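4.2 Shelf tenure and the problem of the last bottle

Fridges in shared workplaces are governed by rules that few people have read and everyone believes they know. At the Drosten site the written policy ran to 11 clauses, was laminated, and had been covered since August by a takeaway menu. Staff at Kedanberg had no written policy at all, and their fridge was, by every measure we collected, neither better nor worse behaved.

We use the term shelf tenure for the informal claim a person acquires by putting food in the same spot often enough. Tenure is seldom spoken of. It becomes visible when it is breached, usually through a note, and the notes in our sample show a steady drift from "please" to capital letters. Of the 50 notes transcribed across both sites, 30 made reference to a particular shelf as though it had been surveyed and fenced. Milk accounted for most of the remainder, and we return to milk in Section 5 with some reluctance.

Height matters to these claims. Interview participants described the upper shelves as the place for things one intends to defend, since they sit at eye level and can be checked in passing. Lower shelves were described as common land, suitable for catering leftovers and the yogurt of people who had resigned. The sparse fridge is therefore a harder case than the crowded one. With a single item to a shelf, a newcomer can't tell whether the bare space beside it is free or merely unoccupied by its rightful owner, who is at a meeting.

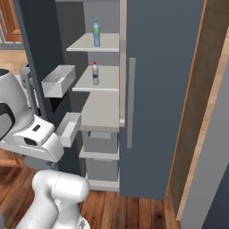 Figure 3. Refrigerator interior at low occupancy, with one bottle on each of the two upper shelves and the deeper third shelf clear.

Asked where they would put a lunch container in a fridge stocked like the one in Figure 3, most participants chose the third shelf without hesitation. Those who preferred an upper shelf tended to explain themselves at length, and unprompted. One Kedanberg respondent said she would "never go beside a stranger's drink," a standard she did not extend to parking. Door bins were favoured mainly by people carrying condiments, who seem to regard the door as a separate jurisdiction.

These answers fit poorly with the Fitzsimmons model, which treats a fridge as a pool of interchangeable litres and predicts that users will fill the nearest gap. Our participants walked past the nearest gap as a matter of honour. The Varnine scale does somewhat better, as it includes a term for perceived ownership, but it was developed for office coat hooks and assumes that the goods don't spoil.

Both sites eventually tried coloured labels. At Drosten the labels lasted 2 weeks, after which the roll itself was put in the fridge, labelled, and left there.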